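# Cellar Safety and Storage Inspection: Savstead Wine Store

Annual inspection, April. Completed by Iresha Weerasinghe, reviewed by Valeriano Alcaraz.
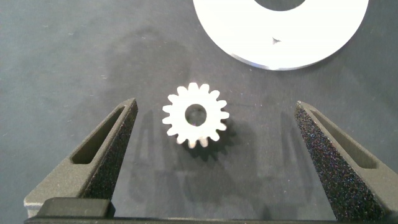

This checklist covers the barrel hall, the bottle store and the tasting room. Each item is marked Pass, Action or Not Applicable. Comments are required for every Action and are optional elsewhere. Items marked Action at the previous inspection are noted as such.

## A. Access and egress

- [x] **A1. Exits unlocked during working hours.** Pass.
- [x] **A2. Emergency lighting tested.** Pass. The lamp over the north stair was replaced in March.
- [ ] **A3. Aisles clear to full width.** Action. Empty Urquijo cases had been left at the end of aisle 4. Cases are to be flattened and removed on the day of unpacking.
- [x] **A4. Stair treads and handrails sound.** Pass.

## B. Air quality

- [x] **B1. Carbon dioxide alarms working at floor level and head height.** Pass.
- [ ] **B2. Warning signs posted at every entrance to the barrel hall.** Action, carried over. The sign at the loading door has faded and cannot be read from outside.
- [x] **B3. Extraction fan running before entry.** Pass. Staff were able to state the procedure when asked.
- [x] **B4. Sulfur dioxide kept in a locked, vented cabinet.** Pass.

## C. Racking and bottle storage

- [x] **C1. Racks fixed to wall or floor.** Pass.
- [ ] **C2. Load notices displayed.** Action. The notice on the Skarberg racking is missing. The limit is 1,000 bottles per bay and must be shown on each upright.
- [x] **C3. Stock count agrees with the ledger.** Pass. Reds, 1,822 bottles; whites, 1,058 bottles.
- [x] **C4. Large formats stored on the lowest shelf.** Pass.
- [ ] **C5. Bottles free from leaks and raised corks.** Action. Seepage was found on several bottles in the second bay. These are to be set aside, and the shelf below cleaned. The tasting panel will decide whether the rest of the lot should be opened early.

## D. Temperature and humidity

- [x] **D1. Daily log complete.** Pass, with one entry unsigned.
- [x] **D2. Cooling unit serviced within the year.** Pass. The Nultimel unit was serviced in February. The filter is due for replacement before summer.
- [ ] **D3. No standing water.** Action. The floor drain beside the cooling unit is slow. Mr. Alcaraz has asked that it be cleared before the next delivery.

## E. Tasting room

- [x] **E1. Glassware free from chips.** Pass.
- [x] **E2. Spittoons emptied and rinsed after each session.** Pass.
- [x] **E3. Seating within the posted limit of 16.** Pass.
- [ ] **E4. First aid kit stocked.** Action. Eyewash is out of date.

## Reviewer's comments

Item B2 should not have remained open from one inspection to the next. The new sign is to be fitted before any further barrel work takes place. All other actions are to be closed by the end of May, with the exception of C5, which remains open until the panel has reported.

Reviewed and accepted: V. Alcaraz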